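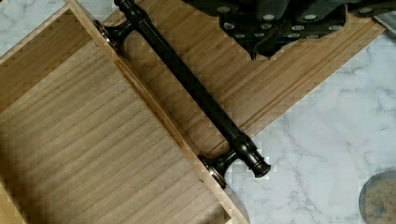 Storing Movie Discs, Records and Concert Tapes at Home

By Austra Mets
Updated Friday, September 9, 2022

Keep the collection on an inside wall. Relative humidity should not drop below 30 percent, and tapes should stay away from heating vents. A closed cabinet is preferable to open shelving in a room with direct sun.

Discs

Store discs upright in their cases. Paper sleeves are acceptable for short periods. The Etent binder holds 200 discs, but full pages bulge and the outer pockets press on the label side. Leave the last few pages empty.
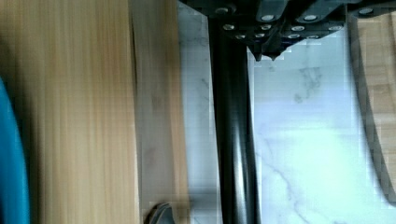

Pale marble surface, black pole.

Wipe a dirty disc from the center hole straight out to the rim with a microfiber cloth. Do not wipe in circles. For fingerprints, use distilled water with one drop of dish soap, rinse, and stand the disc on edge for 10 minutes before putting it back in its case.

Records

Shelve records vertically and snugly enough that none of them lean.
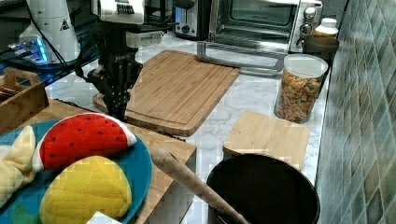
A leaning record will warp over a summer, and box sets warp first. Replace split inner sleeves with polyethylene-lined ones. Write the artist and title on a divider card, never on the jacket.

Tapes

Wind each concert cassette fully to one end before storage. Keep it off the top of speakers.
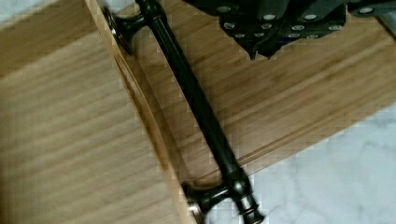

The magnets will degrade the high end of the recording. VHS tapes go on edge with the full reel at the bottom. Break off the record tab on anything that cannot be replaced. Copy home recordings first, commercial releases last.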